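Ticket 3496
Product: Zaleria Incident Intake
Site: Markik station
Reported by: Leonie Pryor, records desk
Priority: 2
Status: Closed

Summary: Public reports filed under the wildlife cruelty category do not reach the duty queue. The sender gets a reference number, but no call card is created.

Attachments (2)
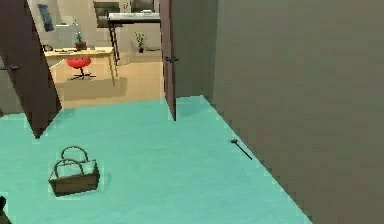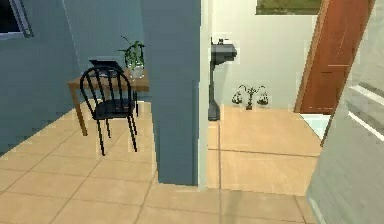 Steps to reproduce
1. Open the public web form.
2. Select Animals, then Injured or killed wildlife.
3. Set location to the Yupanqui canal path and submit.
4. Check the duty queue after 6 minutes.
Expected: call card at priority 3. Observed: nothing in queue. Form shows "Report received."

Log

09:10 Reproduced on the test server. Lost pet and stray dog reports route normally. Only wildlife fails.

09:42 Intake database has the rows. Export job skips them with error 1368, "no owner for category."

10:15 Category table was edited in September when wildlife moved from the general desk to the rural crime team. The old owner was removed. The new owner code has a trailing space and does not match.

10:31 Removed the space on test. Reran export. Card created in under a minute.

11:05 Change approved by L. Pryor. Applied to live.

11:20 35 held reports released to the queue. Each keeps its original submission time, so they sort below today's calls. Duty sergeant told by phone to filter by category.

13:48 L. Pryor asks whether any held report mentioned a weapon. Canel search run on the text field. Two matches, both air rifle, both birds. Forwarded to the rural crime team.

14:30 Added a check to the owner field to strip spaces on save. Error 1368 now sends an email to the records desk.

Open item: the form still shows "Report received" when export fails. Moved to a separate ticket.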